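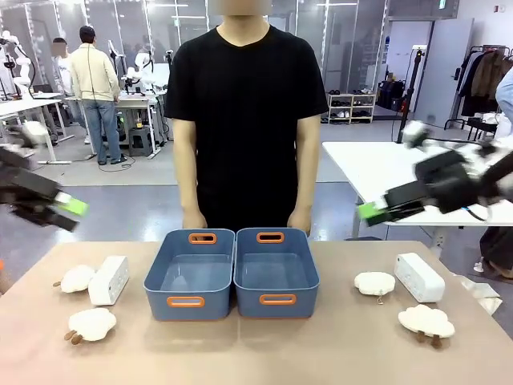
Misero will play the rest of the season without an assistant coach for the defense. Deividas Pärn left the club in October after four seasons, and head coach Ro-un Yoon said she will not look for a replacement before the summer. Players were told at a short meeting at the Garkberg hall, before the morning practice. Pärn had already emptied his office by then, and what stays with the club from his years there are mostly the game notes, enough paper to fill a pair of blue plastic bins with orange handles, like the two standing side by side on the table. Yoon said she plans to read all of them.

News | Handball
By the sports desk
October

The decision was made by both sides, according to the club. Pärn did not travel with the team to the last away game at Eglītis, which Misero lost by four goals, and his absence on the bench was noticed by the fans who made the trip. The club said at that time that he had a private matter to take care of.

"We had different ideas about how this team must defend," Yoon said. "He wanted to stay with the deep line, and I wanted to go higher up the court. We talked about it for a long time, and we are still on good terms."

Under Pärn, Misero had one of the strictest defenses in the league. In his second season the team allowed fewer goals than any other club and reached the semifinal. This fall has been more difficult. Two of the regular defenders are injured, and the goalkeeper, who is 26, has only now come back after a knee operation.

Yoon will lead the defensive training herself. She did the same work at Gomelska before she came to Misero, and several of the older players know her system from that period. The video meetings, which Pärn used to hold after lunch, are moved to the morning.

Pärn did not want to speak about his next job. In a short message he thanked the players and the people who come to the home games. "I had a very good time in this hall," he wrote. "I wish the team only wins."

The next home game is against Gomelska. The last meeting of the two teams in Garkberg was watched by 2635 people, and the club has sold 1000 tickets so far. The doors open one hour before the start, and season cards are valid as usual.

26 shares | 4 comments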